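Coffee with Hrefna Riis, back from Skutbridge

30/08/2019

I'd been trying to pin Hrefna Riis down for weeks, and when she finally sat across from me she'd already ordered for both of us (cardamom buns, very good call). She's just home from the Thorlacius Fellowship, a residential program for people under 30 who work in local civic life, and I wanted to hear everything before she got busy again.

The fellowship took 14 people this year. They spent the summer session in Skutbridge, living in an old teachers' college and arguing, as far as I can tell, from breakfast on. "The first night we were supposed to do introductions," Hrefna told me. "We got through five people! Then somebody mentioned voting at 16 and that was it until midnight."

Her own project is called Ustari, and if you live out past the harbor you may have had one of her postcards through your door. It gets young renters into town planning meetings, which she says are mostly held at hours when young renters are at work. She applied with two pages about bus schedules. "I was sure they'd want something grander. They asked me more about the buses than anything else."

I asked what the days were like. Mornings were for workshops on budgets, public records and how to run a meeting without losing your temper. Afternoons they went out on visits, to the town council, a fishing co-op, a radio station, a technical college.

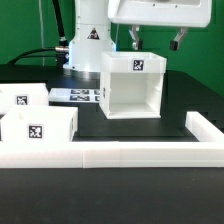
The part she kept coming back to was the mock council. Everyone drew a role and had to defend it for a whole day, and Hrefna drew a landlord. "I hated it for an hour and then I got really into it, which worried me a little," she said, laughing. "But I'd never read a rental law from that side before. I've rewritten half my handouts."

Was there anything she'd change? She thought about that one for a while. More time with the people who live in Skutbridge, she said, and fewer speeches. There was one evening with 200 townspeople in the school gym and she could have used a week of those.

Next up is the regional meeting in Letico in October, where the fellows present what they've done since the summer. Hrefna has a draft, a title she doesn't like and a very long list of phone calls to make. She took the last bun with her for the bus.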